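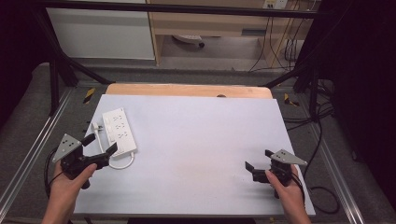
Lambros Economou wrote to us in July that he'd gladly come back and do more sessions, but only once we could tell him plainly what had gone wrong with the first lot and what we meant to do about it. We thought that was fair, and it seems only right to tell everyone else the same thing before we ask for your time.

Get Involved | Paid Studies

3 min read

Helping hands wanted for the Pliner repeat sessions

At Liselex we teach robots to do small household jobs by having people do them first, with a gripper in each hand. Over the spring a lovely group of people from all over Kurham came in and spent hours plugging and unplugging things for us, and we were very happy with how it went. Then we loaded the results onto the Pliner arm, and on its second morning it reached for a plug, missed the socket, and kept on pushing. It cracked the socket housing and bent one of its own fingers before the operator got to the stop button. The operator was fine, I'm glad to say, and so was everybody else in the room, but it gave us all a fright and we shut the arm down that same day.

It took us a good while to find the cause. The clock in the left gripper had been slipping a little behind the right one, so the two hands no longer matched up in the recordings. People had done the job perfectly well and we had saved it wrong. We have had to throw out 210 recordings, and if some of yours were among them, I'm truly sorry. You were paid for them and you won't be asked to give anything back.

We have since changed the clocks, and each recording now gets checked while you're still with us (you may hear a beep and be asked to do one over, so please don't take it personally!). The arm has a lower force limit as well, and it stays switched off until the new recordings have been reviewed by Triantafyllou, the outside safety firm we brought in.
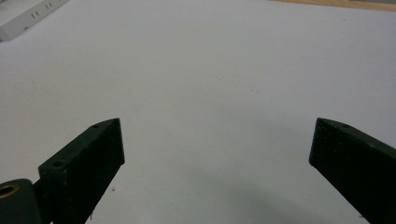
Will I be working next to the robot that broke the socket?
The arm is kept in a separate locked room, and you won't be asked to go near it at any point.

What we're asking for is five sessions of two hours each, mornings or afternoons as suits you. You'd be handling plugs and power strips with the grippers, over and over, at whatever pace feels natural. The strips are not connected to live power during sessions, and you're welcome to check that yourself before you start. You need to be 18 or over and comfortable using both hands for a stretch at a time. Please let us know beforehand if you have wrist or shoulder trouble, so we can talk over whether it would suit you. No experience is needed, and people who came in the spring are very welcome again.

We pay by the hour, including the practice time, and you can stop a session whenever you like and still be paid for all of it. If anything feels off while you're working, a sticky finger on the gripper or a cable that tugs, say so right then and we'll stop and look at it.

To put your name down, drop us a note with the times you're usually free and a phone number, and mention whether you've joined us before.

Contact Liselex Studies | © Liselex, Kurham | Back to top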